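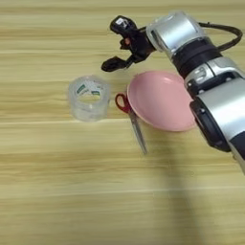 Kitchen and Home Basics, Session 4: Clearing and Setting a Work Surface

Notes to go with the February class. I talk fast, so if you missed something on the night it's probably in here (and if it isn't, ask me next time!).

Last session was knives. This one is the table, and I know that sounds like a step down, but half of you told me you cook on a corner of counter the size of a paperback, so let's get you some room.

1. Start with what's already out

Before you wipe anything, look at what's sitting there. At my house it's always a bowl and a pair of scissors. The scissors came out to open a bag of rice, the bowl came out for the rice, and then dinner happened somewhere else and the two of them stayed put for a day and a half.

Pick things up one at a time and take each one all the way home. All the way! Moving a bowl from the table to the counter is just giving it a ride.

2. Scissors

Close them before you lift them, carry them by the closed blades, and hand them over handles first. Don't leave them tucked under the rim of a dish, where your fingers find them before your eyes do. I did this with a serving bowl in my first apartment and had a bandage on my thumb for most of a semester.

If you use yours on food, keep a second pair for tape and string. Kitchen scissors that come apart at the pivot are much easier to clean, so check for that if you're buying.

3. Bowls

A wide shallow bowl is the one I'd keep if I could only keep one. Pasta, salad, chopped onions waiting their turn, peelings. Lift it with both hands when it's full, and set it down flat instead of sliding it. The foot on the bottom of a lot of ceramic bowls is left unglazed and it will scratch a wood top, especially a lighter one with a bit of shine on it.

4. Wiping down wood

Wring the cloth out hard. Go with the grain, then dry with a second cloth, same direction. Crouch a little and look across the surface toward the window, and you'll see every streak you missed.

Mix for everyday wiping: 900 ml warm water and 10 ml plain dish soap. No vinegar on an oiled top, please, it dulls the finish. If your table is oiled, re-oil when water stops beading. Thin coat, wait 60 minutes, buff off whatever hasn't soaked in. Spread the oily rags flat outdoors to dry, away from anything that can burn, and never ball them up in the trash. They can heat up and catch fire by themselves.

5. Setting up again

Only bring back what the recipe needs. Board in front of you, bowl on the side of your knife hand, scraps bowl on the other. Torbjørn Nyberg from the evening group does it the opposite way around and he's perfectly happy, so try both.

For next time

Clear and wipe one table at home, start to finish, and write down how long it took. Mine took 18 minutes, and I stopped to read a magazine.

Bring an apron and a dish towel. We're making flatbread, so there will be flour everywhere.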